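Plemov publishes its working rules for handling cells with robot arms

FOR IMMEDIATE RELEASE

Plemov today makes public the set of working rules which it uses for robot arms that handle household goods on a shared table. The document is called the Grustar Code of Practice. It is free to read and free to copy, and other laboratories are invited to change it for their own needs.

The Code was written together with the test house Toma. It has 124 rules, and each rule is one sentence long. The authors wanted a text that an operator can read on the first morning of work and still understand in the afternoon. For this reason there is no legal language in it, and no rule sends the reader to another document.

A large part concerns the objects themselves. Soft and crumpled things are treated in their own chapter, as they change shape from one grasp to the next and can block the view of a camera which stands low beside the table. 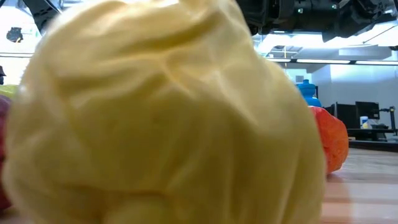

A soft yellow object on the tabletop, with a robot arm overhead.

According to the Code, the operator must check every camera view before the arms receive power, and again after any object is moved by hand. If one view is blocked, the session can continue only when the other views cover the whole working area. The check is written in the session log with the initials of the operator.

The second chapter is about tables where 2 arms work toward each other. Handing an object from one gripper to the other is permitted only at reduced speed, and the operator must keep the stop control within reach during the full movement.
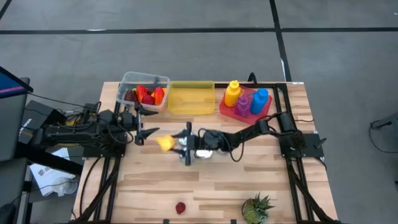 The same chapter also asks for a marked floor area, for cables that are tied along the arm wherever the movement allows it, and for a clear order of start and stop. The arm which receives the object is always started first. This order was discussed for a long time -- some users preferred the opposite -- and it will be looked at again in the next edition.

People in the room have their own chapter. A person who holds a controller must be seated or standing outside the reach of the arms, and must have a direct view of the robot he or she is controlling. A view through a screen is not accepted as a replacement. Visitors are told where they may stand before they enter, and they do not touch the objects on the table.
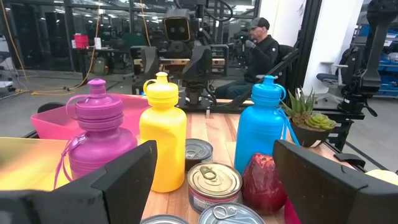 What the Code does not cover

The Code is not a certificate, and it does not replace national law or the safety manual of the robot maker. Mobile robots are left out. So are tools with blades or heat, for which Plemov is preparing a separate text under the working name Flaka.

During the trial period, 704 session logs were read by Toma, and the remarks of the operators were used to correct the wording. Rules that were often misunderstood were written again, or divided in 2.

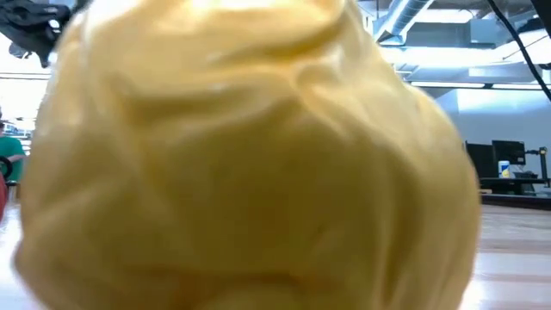

PLEMOV PRESS OFFICE, 8/10/23 -- The Grustar Code of Practice can be requested from today in English, as a printed booklet or as a plain text file. Comments from users are welcome until the end of January and should mention the number of the rule concerned. Questions from the press are answered by the Plemov press office, and technical questions by the Grustar desk at Toma.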